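Small Homes and Moving Furniture
Handout for session 7
Tue 8 January
Ruwan Ekanayake

Welcome back, everyone, and thank you for the sketches you left on my desk before the break. I enjoyed them very much (the folding bathtub especially, although I do worry about the plumbing). Today we leave the floor plan for a while and talk about what happens when the furniture in a small apartment moves by motor, and who or what tells it to move.

We will use one apartment all the way through, so that we aren't jumping between cases. It is the Su Street studio, 400 square feet, one window wall, one entry door, bathroom in the back corner. Please keep the plan next to you while you read.

1. What the room is asked to do

Start with the day and leave the gadgets for later. Write down what the person living there does between waking up and going to bed, and how much floor each of those things wants. A bed is greedy and sits there all day doing nothing. A desk is greedy for part of the day. A closet only needs space in front of it when somebody is getting dressed – and yet most plans keep that space open around the clock.

The Cledine unit, which we looked at in session 6, is a tall cabinet on a floor track. It has a bed tucked under it, a closet on one side and a desk on the other, and it travels along the wall to give the floor to whichever side is in use. In the Su Street plan the full travel takes 19 seconds. Try counting that out loud in your kitchen. It feels longer than you'd think when you are holding a cup of coffee and waiting for your bedroom. 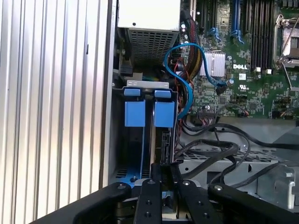 2. Three ways of telling it to move

The wall panel. The Hevora panel sits by the entry door and has a button for each position. Guests understand it right away, and it keeps working when the internet is down. Its weakness is that it stays by the door, and the person is very often in bed.

The phone. You can save a layout ("evening," "work," "friends over") and call it up from anywhere, even the bus. Please think hard about that last one before you put it in your project. Should a wall be able to move when the person moving it can't see the room?

The voice. Surkon listens for a short phrase and passes it along to the panel. Lovely when your hands are full, much less lovely when the television says something similar.

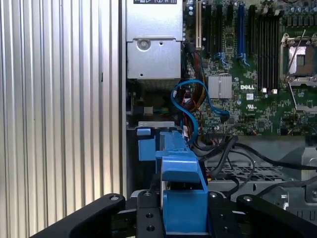

Inside a Dell computer, with the green motherboard at right.

In your drawings I would like to see the panel marked with its height from the floor, and a small arrow showing which way a person faces when they use it. Several of you put the panel behind the closet door last time. We all do it once.

3. Stopping

I have given this its own heading on purpose. Anything heavy that moves in a home must be easy to stop, and by a person who has never seen it before. For our project we ask for 2 separate ways: a light push against the cabinet itself, and a stop button that can be reached from the bed. Draw both. If your stop button ends up hidden when the bed is out, move it and draw again.
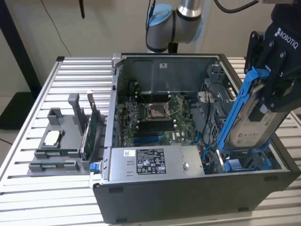

Open tower case lying on its side, CPU socket near the center of the board.

Think too about the things people leave on floors: shoes, chargers, a sleeping cat. Your written notes should say what the cabinet does when it meets one of them, in plain sentences that a tenant could follow.

4. For next week

Redraw the Su Street studio with the cabinet at both ends of its track, one sheet for each, and label the widest clear floor you get in either position. Add a half page on which of the three controls you would keep if the budget only allowed one. I don't have a favorite answer, so argue for yours.

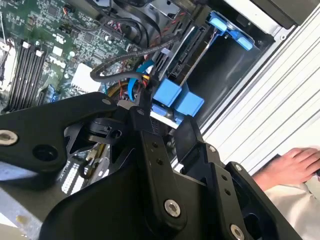
Gripper reaching into an open desktop case.

Bring tracing paper, and a tape measure if you own one. We will mark the track on the studio floor with masking tape and take turns being the cabinet, so comfortable shoes, please.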